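Thread: Sorting bench going automatic, anyone else been through it?
Board: Workshop and Stores > General chat

tealeaf_stores
Posted 7.42 pm
Long one, sorry. I work in the tool stores at a hire and repair place in Mivbridge, been there 13 years, and since November we've had an arm doing part of the returns work. Kits come back from jobs, somebody tips the hand tools into a tray, the arm picks them out and they go back to the right peg. That used to be me and Dougal Rankin, every morning, with the radio on.

Management say no one's losing hours. So far that's true, I'll give them that. But my day is completely different and I can't decide if I like it. I used to know from handling a spanner whether it had been dropped or somebody had put a pipe on the end of it. Now I mostly look at a screen with the ones it isn't sure about, and I only touch those.

Anyone else gone through this? Does it settle down?

gasket_gary
Posted 8.05 pm
We had the same with parts picking at our depot. First month was awful, second month was boring, after that you stop noticing. What sort of stuff is it picking? Ours only ever coped with things in boxes. Shiny tools all on top of each other would have finished it off.

tealeaf_stores
Posted 8.31 pm
It's spanners mainly, a few screwdrivers, the odd adjustable. All in a heap, because customers don't lay things out nicely for you, do they! I've got one from the practice table so you can see what I mean. 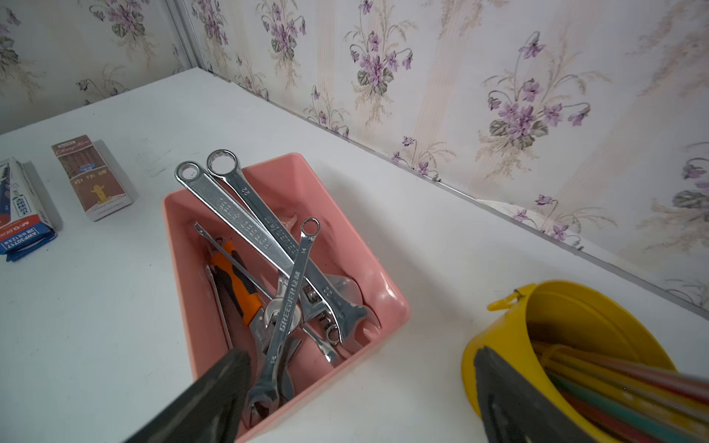 Pink tray, the 22 and the 14 both in there, adjustable hiding under the pile.

The long ones lying over each other are what I'd call a normal tray. Me, I'd pull the 14 first because it's on top, and then the rest sort of sorts itself. You don't think about it. Having to explain that to somebody for the training sheet was the strangest afternoon I've had at work.

brackenfell
Posted 8.50 pm
Violets on the wallpaper, very posh. Our stores is breeze block and a calendar from 2009.

On the actual question, I'd be asking who gets the blame when a cracked one goes back out. You said you used to feel for damage. Can it?

tealeaf_stores
Posted 9.02 pm
No. It knows sizes and it knows where things go. Damage is still down to us, but we've gone from checking everything to checking what it flags plus a sample, 27 pieces a shift. I've said I think that's too few. Emanuel Zamfir runs our shift and he agreed with me, to be fair, and he's taken it upstairs.

gasket_gary
Posted 9.15 pm
Going to disagree with the worry a bit. You were checking everything at six in the morning, half asleep, and you're telling me you never missed one? I did goods-in by hand for years and I missed loads. A proper look at 27 might be worth more than a quick feel of 700.

brackenfell
Posted 9.21 pm
Gary, a quick feel of 700 still means every one has been through somebody's hands. With a sample the other lot haven't been through anybody's. I know which I'd want if I was the one leaning on the spanner.

zapata_nights
Posted 9.48 pm
Rep here for a different site, not naming it. Two things from ours. Get the damage check written into somebody's job description now, while people still remember it was a job. And ask what the morning crew gets trained on. We got 118 hours of paid training between the team when our line went in and we only got it by asking before the thing was switched on. Ask afterwards and they look at you like you've got two heads.

tealeaf_stores
Posted 10.10 pm
Too late for before, but I'll ask anyway. I've had one morning of training and it was mostly how to stop it in a hurry.

Dougal likes it, by the way. His wrists were giving him real bother and he's stopped wearing the supports at work. So I don't want to sound like I'm against it - I'd not put him back on the old bench for anything. I do miss the chat though. He's on the returns counter now and I'm at the screen, and we say good morning and that's your lot until dinner.

gasket_gary
Posted 10.22 pm
That's the bit I'd push on. Ask for rotation. Half a shift on the screen, half on the counter. We swap at the ten o'clock brew and it's made a big difference, you get to talk to people again and your eyes get a rest.

brackenfell
Posted 10.26 pm
Agree with Gary on that one. Still think he's wrong about the sample.

tealeaf_stores
Posted 10.40 pm
Rotation is a good shout, thank you, I'll put it to Emanuel first thing. Will let you know what he says about the 27 as well.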